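The Slow Return of Loose Tea in Kaltolthorpe

For years the town drank its tea from bags, and the shop on the main street sold little else. 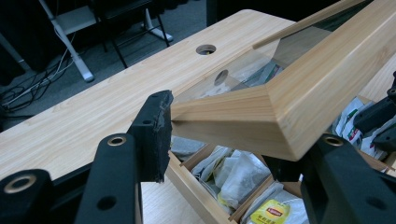

Magdolna Hegedűs says the change began with price. A bag costs more per cup than people think, she says, and the leaf inside is mostly dust.

Her shop, Boros, now carries 14 loose teas. Black tea still sells best – smoky ones in winter, lighter ones from about September on. Customers ask mostly about storage. She tells them to keep it dark, dry and away from the coffee.

Gyula Szilágyi still buys bags for work. At home he uses a pot, one spoon of leaf per cup, and steeps it for four minutes. He tried five and went back.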